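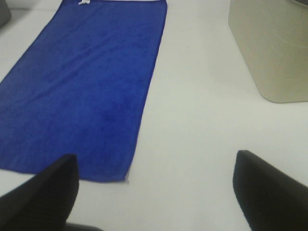 Himstead Reels is a list of short documentaries and amateur films shot in and near the old mill town of Himstead, with notes on where each one was screened and what shape the surviving print is in. I started it because I kept losing my own notes between film festivals (three notebooks, one of them left on a train!) and it grew from there. Most of the prints are small gauge, and I look at them at home, on a white tabletop with a blue towel laid out flat on it, the soft fuzzy kind. Then I type up what I find and it goes in the next release.

What's in it

There are 218 films in this version. Of those, 147 have at least one screening I could confirm from a printed program or a newspaper listing. The rest are in because a can or a reel exists, even if I have no clue who ever sat through it. The screenings file is longer, 506 rows, and a few favorites show up again and again. The Bretanberg ferry film alone played 14 times, mostly in church halls.

Files

films.csv has one row per film: title, year, running time in minutes, gauge, sound or silent, and a condition note.
screenings.csv has one row per showing, linked by film_id. Venue names are spelled the way the program spelled them, so you'll get both "Clarbridge Hall" and "The Hall, Clarbridge". Sorry, I like them that way.
sources.txt is the pile of programs and clippings, in the order I got to them.

How I fill in the condition note

1. Read the label on the can and copy it exactly, typos and all.
2. Wind through the first few feet by hand and write down splices, tears and any vinegar smell. If it smells strong I stop right there and the note just says "vinegar, not run".
3. Wipe the outside of the can with a dry cloth, never the film itself.

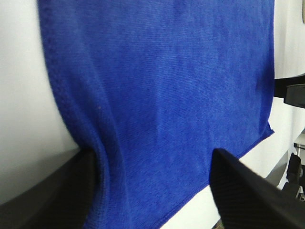 4. Put the reel back in the can it came in and add the row the same evening.

Things to watch out for

Years with a question mark are my guess from cars and hats. Running times assume 18 frames per second for silents, and the Escobedo home movies were almost surely shot slower, so treat those as short. Please don't average that column and quote it at me!

Version and reuse

Last updated 2/21/18. Use it for anything you like, and a mention of Himstead Reels would be nice. I still have a box of Clarbridge programs to type in, and I'm hoping for October.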